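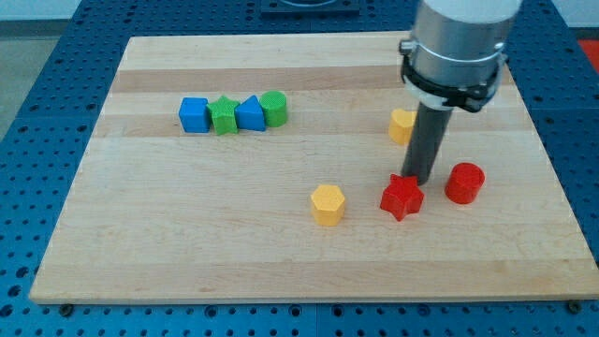
How often should I oil a wooden cutting board?

Once a month is enough for a board that gets daily use. A new board needs more at the start, once a week for the first 4 weeks, and a board that mostly hangs on a hook can wait until the surface looks dull or feels rough to the hand.

Which oil to use

Food-grade mineral oil is the usual choice. It has no smell, it does not go rancid and most drugstores carry it. Skip olive oil and vegetable oil, which turn sticky and sour after a few weeks in a warm kitchen. Walnut oil works but should be kept away from anyone with a nut allergy.

How to put it on

Wash the board, stand it on edge and let it dry overnight. Pour a small puddle in the middle and spread it with a clean cotton rag, going with the grain. Do both faces, then the edges. The end grain drinks the most, so give it a second pass. Leave it for a few hours and wipe off whatever has not soaked in. If the rag still picks up a lot of oil the next morning, you used too much.

A mix of oil and beeswax holds up longer than oil alone. Use four parts oil to one part wax by weight, melted together in a jar set in hot water. It keeps for months in a cupboard.

Cleaning

Hot water, a little dish soap and a brush. Wash both sides even if you only cut on one, or the board may cup. Never soak it and never put it in the dishwasher. For onion and garlic smells, scatter coarse salt, rub with half a lemon, wait five minutes and rinse.

Rough spots and stains

Raised fuzz comes off with 220-grit paper on a flat block. Deep knife marks need 80 first, then 120, then 220. Wipe with a damp cloth between grits, let it dry, and sand lightly again. Oil it the same day.

Open glue joints

A board glued up from strips can open along a seam, mostly in November when the heat comes on. A hairline gap often closes after two coats of oil. If you can slide a business card into it, the joint has to be cut apart and glued again, preferably before any more oil gets in there.

Tips sent in by Heather Dunbar and Fergus Lindsay.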